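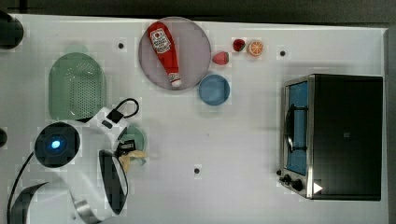

How often do you need to recalibrate the wrist camera on a tabletop arm?

Every time somebody touches the mount, and otherwise every 14 days. That's what we settled on for Watura (our arm, I didn't pick the name).

2/ The routine takes me one coffee. Arm to home, check the mount screws, wipe the lens, run the board poses. I save the old file before I overwrite it. Ask me how I learned that one!

3/ Cables next. I run my fingers along the whole length and feel for flat spots, especially where it bends at the wrist. We swapped one out in October at 654 hours and the jacket was already going shiny.

4/ Finger pads I change every 1000 grasps. Roswitha Hauser thinks that's way too early and she may be right, but the pads are cheap and a slipping toy banana makes me grumpy all afternoon.

5/ Somebody asked about the table. Plain white top, wiped down every morning, and I re-level it if anyone leans on it (Abelardo, I'm looking at you).

6/ Still fighting a little squeak in joint two, only on the way down. New grease tomorrow, will post how it goes.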